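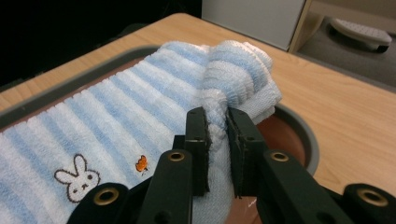 Pandel is our method for teaching a robot to handle cloth from demonstrations people record with a hand-held gripper. Terry is our favorite test (it's so forgiving to pinch, and so hard to predict!), and a fold of striped towel squeezed up between the two black fingers is the kind of grasp the model learns from.

Research > Pandel > FAQ

How many demonstrations did you use?
599, recorded by 12 people. We'd love to try it with fewer!

Does it work on cloth it hasn't trained on?
Often, yes! We held out 8 towels, and it struggled with only 2 of them, both very thin.

Who do I ask about the code?
Macario Huerta. The February release is the one to get.

We use cookies to remember your settings. Accept | Decline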